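Startseite Lehre Skripte Kontakt
Suchbegriff eingeben

3. März 2026, von Raffaele Piras

Textilkunde I: Warum Falten wärmen

Heute geht es um mein Lieblingsthema: ruhende Luft! Fasern selbst leiten Wärme recht ordentlich, gute Dämmung entsteht erst durch die vielen kleinen Lufträume dazwischen. Wer das einmal verstanden hat, sieht jeden Stoff mit anderen Augen.
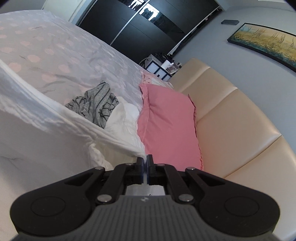
Bindung und Ausrüstung bestimmen, wie viel Luft ein Gewebe festhält. Glatte, dichte Ware liegt flach auf und schließt wenig ein. Eine knittrige, gesteppt wirkende Oberfläche wie bei der weißen Decke über dem gepunkteten Bettzeug bildet dagegen lauter kleine Kammern – herrlich!

Bis nächste Woche: Flächengewicht der Probe Rosser bestimmen (Richtwert rund 200 g/m²) und bei Llewellyn das Kapitel zur Kreppbindung lesen.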